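Lists > Riltorwood Household > Cleaning and Upkeep > Re: streaks on the big panes

From: In-ho Joo
To: Riltorwood Household list
Date: Jun 1, 2018
Subject: Re: streaks on the big panes

Robel Hailu wrote:
> Hello all. We have tall glass at the back of the house, floor to
> nearly ceiling, and every time I wash it I get streaks the minute
> the light comes through. I've been using paper towels and the blue
> spray from the supermarket. My aunt says newspaper. My neighbor
> says vinegar. Is there a cloth people like? And does anybody bother
> with the rubber seals, or is that just me being fussy?
>
> Robel

Dear Robel, and everyone else who has been kind enough to put up with my long replies over the years,

I was so pleased to see this question, as I've spent more of my life than I care to admit going back and forth over a pane of glass with the sun in my eyes. Paper towels were my downfall too! They leave lint, they fall apart in the corners, and you go through half a roll before the second window. I did try the newspaper once, at my mother's place, and came away with gray hands and a gray windowsill, so I will leave that one to your aunt.

These days I use an old knitted cloth, blue-gray, gone soft with washing, and I let it stay bunched up in the hand. Folding it into a neat square looks very proper but I find a crumpled one gets along the edge of the metal much better. I work one pane from top to bottom, then go around the handle and the latch, and only then cross over to the next pane.

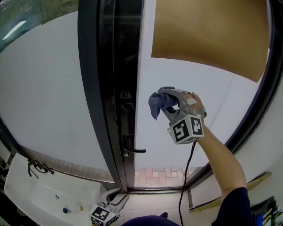

As for what goes in the water, I use very little. A few drops of dish soap in a bucket, wring the cloth until you think it's too dry, and then wring it again. Most of my streaks were simply too much soap. I bought a bottle of the Clastular glass concentrate in January and it's perfectly nice, but I still reach for the dish soap out of habit (and because the bottle is by the sink and the other one is in the garage behind the paint).

Do the dirty side first, and pick a cloudy hour if you can get one. On a bright day the water dries before you've had a chance to chase it, and then there you are with the streaks again. If you have 4 panes to do, change the water after the second. I know it's a nuisance.

Now, the rubber. No, you are not being fussy – or if you are, then so am I, and you're in good company. Those strips with the little ridges hold more dust than any other part of the house.
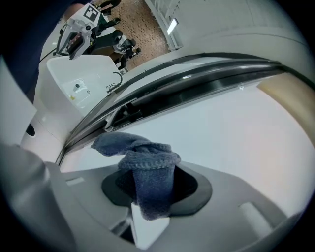 Push a corner of the cloth in with one finger and draw it along slowly, a short stretch at a time, and rinse often. Plain water is all I'd put on rubber. The same goes for any gasket you have, fridge door included. I don't scrub at it, and I keep vinegar well away from mine after a strip at our old apartment went stiff on me, though I can't swear the vinegar did it.

Wash the cloths by themselves and leave out the fabric softener, which smears on glass something terrible. Mine dry over the side of the tub.

Do write back and tell us how you get on, and if your neighbor has a good recipe for the vinegar I'd still like to see it.

Warmly,
In-ho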